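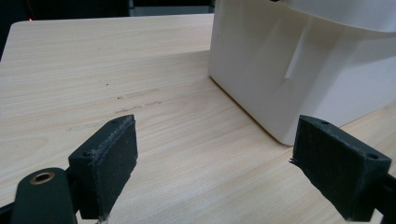
Light wood tabletop and a boxy white plastic object.

Search this forum
Enter keyword
Political Thought > Reading Questions
20 shares

Does staying put count as consent?

marginalia_mo
I'm working through the Cruickshank reader on political obligation and I'm stuck on the chapter about tacit consent. The argument as I understand it: you never signed anything, but you live in the country, use the roads, and could leave if you wanted. So you have agreed to obey its laws. The editors treat this as weak and move on in two pages. I don't see why it is so weak. If I keep going to a club and using the pool, I can't complain when they ask me to follow the pool rules. What am I missing?

fenwright
The cost of leaving. You can quit a pool by not showing up. To quit a country you need money, a place that will take you, and usually a second language. The standard reply in the literature is the man carried onto a ship while asleep. When he wakes up he can jump into the sea or obey the captain. Staying aboard doesn't tell you he agreed to anything.

marginalia_mo
I read the ship example. But most people aren't in the sea. I could move to another country if I really wanted to. It would be a pain.

tollhouse
The ship example is overused. It makes leaving fatal, and for most people leaving is only expensive. Plenty of real agreements are expensive to get out of. My mortgage is one. I still consented to it.

fenwright
You consented to the mortgage when you signed it. The cost of getting out came later. With the state there is no signing, so the only evidence of consent is that you haven't left, and the high cost spoils that evidence. Those are different cases.

tollhouse
Fair on the mortgage. I'd still say cost comes in degrees and so does consent. If leaving cost 50 dollars and a bus ride, you would have to say that staying means something.

fenwright
I would say it means a bit more. It still wouldn't tell you what the person agreed to. All the laws? The ones in force when they turned eighteen? The ones passed last week?

old_quarto
Coming in as someone who taught this for a while. There are two questions in this thread and they keep getting mixed up.

First, what counts as a sign of consent. Silence can be a sign, but only if people know a question is being asked, there is a time to answer, and saying no doesn't bring ruin. At a meeting, "any objections to moving lunch?" meets all of that. Living in your hometown meets none of it.

Second, whether we need consent at all. Many writers drop it and say you owe obedience because you receive benefits, or because others are doing their share, or because you were born into a set of duties the way you are born into a family. The original poster's pool example is really a fair share argument. You used the pool, so do your part. That doesn't depend on having agreed.

marginalia_mo
That helps. So I've been arguing for fair play and calling it consent.

old_quarto
Yes. The usual objection to fair play is that some benefits can't be refused. If a neighbor hires a band to play on the corner and then sends you a bill, did you take the benefit or did it just happen to you?

tollhouse
I don't buy the band objection either. Nobody needs a band. People need courts and clean water.

gravelpath
What about people who did move? My parents took an oath when they became citizens. That is express consent by any standard. On fenwright's view they are bound and I'm not, and we live on the same street and pay the same taxes. That seems odd to me.

fenwright
It is odd, and I accept it. They may have an obligation you don't have. It doesn't follow that you can ignore the law. You could have other reasons to obey it, such as not hurting people.

gravelpath
Then I'm not sure what the word "obligation" is adding.

old_quarto
That's the position called philosophical anarchism in most textbooks. The state has no special claim on you, but you should mostly do what it says for ordinary moral reasons. It sounds more alarming than it is.

tollhouse
It sounds like having it both ways.

marginalia_mo
Is there something short on this besides the Cruickshank? My edition is fine but the notes are thin.

old_quarto
The Poronlow student series has a volume on obligation. The chapter starting on page 66 covers fair play and the replies to it. Skip the introduction, it spends too long on the history. Second-hand copies are easy to find.

gravelpath
The library in Gruromum has it, if you're anywhere near there. The copy I had in January was full of someone's pencil notes, some of them pretty good.

fenwright
I'd go to the original texts first. The main passage on tacit consent is only a few paragraphs, and you can read it in an evening. Summaries tend to leave out that the author limits it. Travelers and lodgers have to obey while they are there, but that doesn't make them members. Membership takes an express promise.

marginalia_mo
I did not know that. The Cruickshank cuts that section.

tollhouse
Which makes the theory worse, because then hardly anyone is a member.

fenwright
Agreed, for once.

Comments (3)

pell_reader
Used this thread for my essay. The limit was 2,000 words and I spent half of them on the ship.

hx_lane
Tollhouse gave up too early on the degrees point. A scale of consent is a perfectly good idea and courts use something like it with contracts.

Drovico_book_swap
We have a spare copy of the Poronlow volume if anyone wants to trade. Cover is torn, pages are all there.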